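Taller de orden doméstico — Apuntes de la sesión 7
Centro Matlala
Apuntes de Xolani Ngcobo

Lo prometido: os paso en limpio lo del otro día, que iba yo muy deprisa y la pizarra acabó hecha un cuadro. Hoy toca ropa de punto y dónde doblarla.

Empiezo por lo segundo, que siempre se me olvida. Yo doblo encima de la cama. Ya sé que el manual de Oston insiste en la mesa (página 349, para quien lo tenga), pero a mí la mesa me obliga a despejarla antes, y entonces ya no doblo nada. La cama está hecha, es ancha y me queda a buena altura si me siento en el borde. Eso sí, colcha estirada y manta encima bien lisa, porque si hay bultos debajo los pliegues salen torcidos.

El punto blando tiene sus manías. Se escurre, se estira si lo coges de una esquina y no guarda la raya como una camisa — por eso os pedí que no planchaseis los dobleces con la mano, que es lo que hacía mi tía con todo.

Orden que sigo yo:
Extender la prenda boca abajo.
Mangas o perneras hacia dentro, sin tirar.
Doblar a lo largo y luego en dos o en tres, según el cajón.
Levantar el paquete por debajo, con toda la palma. 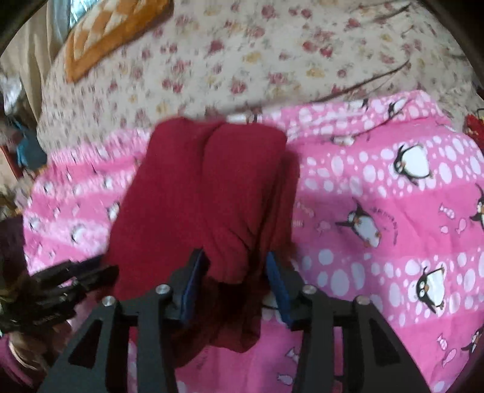
Lectura: 2 minutos

Con un punto rojo oscuro como este, sobre una manta rosa de pingüinos, se ve muy bien lo que os decía de coger un pellizco: la tela se arruga justo ahí y la parte de abajo cae suelta. Arriba, en cambio, el bulto sigue redondeado, con su raya en medio. Y fijaos en la tirita blanca que asoma por el borde, yo esas cosas las meto hacia dentro antes de guardar.

Para el próximo día: traed dos prendas de punto, una gruesa y una fina, y la ficha Jideo rellena. Seguimos en el aula 805.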